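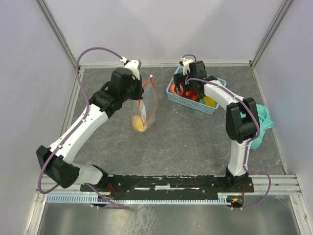

Two robot arms over a dark gray work surface.

Journal > Travel > Places to Stay > Larnden

A Stay at the Hakala Guest House, Larnden

Posted September 8, 2023

The Hakala Guest House is situated on the upper road in Larnden, a short walk from the bus station and the covered market. I stayed there for four nights while attending to family business in the town, and I am pleased to record my impressions for readers who may be planning a similar visit.

Reservations are made by telephone or through the guest house's own website. A deposit is requested at the time of booking and is returned in full if the stay is canceled 10 days or more before arrival. My booking was handled by Ms. Tharushi Miah, who answered my questions about parking and late arrival on the same day.

Check-in begins in the middle of the afternoon. The front desk closes at night, and guests arriving after that hour are given a code for the side entrance. The code was sent to me in advance and worked without difficulty, although the side path is poorly lit and a flashlight would be useful.

Rooms are arranged on three floors. There is no elevator. Guests who have trouble with stairs should ask for a room on the ground floor, of which there are only two. My own room, on the second floor, faced the garden and was quiet. It had a firm double bed, a writing desk, a wardrobe with more hangers than I needed, and a small bathroom with a shower. Water pressure was good in the morning and rather weak in the evening. Towels were changed every second day.

Wireless internet is provided at no charge. The signal was reliable in the lounge and uneven in my room, and I took to reading my mail downstairs.

Breakfast is served in the front dining room and is included in the rate. The usual selection is bread, eggs, local cheese, fruit and a hot cereal. Coffee is brought to the table in a pot. Mr. Mathias Hämmerli prepares the breakfast and will accommodate dietary requests made the evening before. Dinner is not offered, but the Pelico, a family restaurant at the bottom of the hill, is open every evening and its fish soup can be recommended.

Parking is available behind the building for a small number of cars. The entrance is narrow, and drivers of larger vehicles are advised to use the public lot, 600 yards away.

Larnden itself merits at least one full day. The riverside path to Sakevthorpe is level and well marked, and buses return from there until early evening. The town museum, with its collection of over 2,000 printed maps, is closed for the winter and reopens in March.

The house has a few shortcomings. The corridor floors creak, the heating in the lounge is noisy, and the card machine was out of order on the morning of my departure, so that I was obliged to walk to the bank. Even so, I would stay at the Hakala again and have already asked about a garden room for next spring.

Subscribe to our newsletter to receive new posts by email. You may unsubscribe at any time.

Contact | © 2023 Roswitha Rüegg - All rights reserved | Back to top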